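Gralus Door Kit -- ticket scanning for small venues

I built the Gralus because I was tired of printing guest lists. I ran the door at the Osagie for years, and every show went the same way: one clipboard, one flashlight, and a line of people who had the confirmation email "somewhere in here." If that's your door too, you're who I made this for.

The kit is 2 handheld scanners, a charging dock and a login for the box office page. It costs $200, you own it, and there's no monthly fee. You load your ticket list before doors (a plain spreadsheet is fine, or pull it straight from Trutier if you sell through them) and both scanners share it. Scan a ticket at one door, then try the same ticket at the other, and it buzzes red. That used to get us all the time with screenshots!

It works without internet too. The scanners talk to each other directly, so when the whole room is hogging the signal your line keeps moving. You only need to get online when you load the list and when you want your numbers afterward.

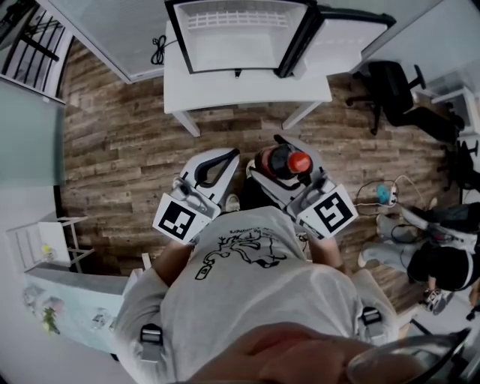 Add-ons were the thing people kept writing to me about, so they're in the new version. You can attach anything you like to a ticket -- a drink, a parking spot, a poster -- and the scanner shows it when the person walks in. Shirts are the big one. Say you've got a light gray tee with a black line drawing on it, like the one in the photo, and you sell it bundled with the ticket. The scanner flashes SHIRT and the size, you hand it over or send them to the merch table, and it's marked as picked up. No second list, no arguing over who already got theirs.

The biggest show I've done on one kit was 1,065 tickets, and that was with both doors open and me running back and forth. I wouldn't push it much past that. Larger rooms should get a second kit, and the box office page will treat them all as one door crew. 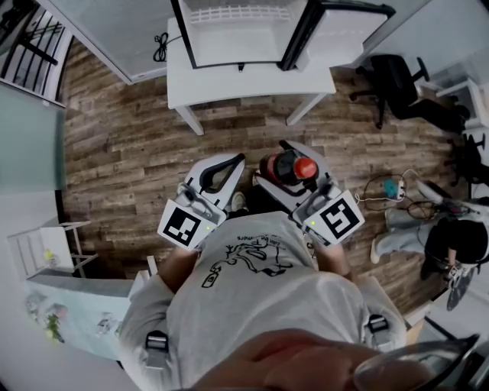 Light gray tee with a black line drawing.

Moved shows: when you change a date, the old tickets stay good and the scanner simply shows the new one. Anybody who asks for their money back gets pulled off the list with one tap, and the ticket goes back on sale at face value. I don't do resale above face value and I'm not going to add it, so please stop asking (you know who you are).

Names can be changed up until doors. The buyer does it from their own email, and the old code quits working right away. You don't have to touch anything on your end.

Orders ship in 3 days. The warranty covers the scanners and the dock, but it doesn't cover beer. I've cleaned out enough of them to say that with feeling.

Comments

Hauwa Wike
20 Apr 2020
Does the moved-show thing work if I don't have the new date yet? We've got a bunch in limbo.

Hnat Hladun
@Hauwa yes, leave the date blank and it says "date to come." I've got mine set up that way.

Nnamdi Obi
Can it import from Amow? Their export puts the first and last names in one column and everything else I've tried chokes on it.

Bukola Isah
Love the shirt pickup feature, we used to do that with hand stamps. Would you ever sell a single scanner? We've only got the one door.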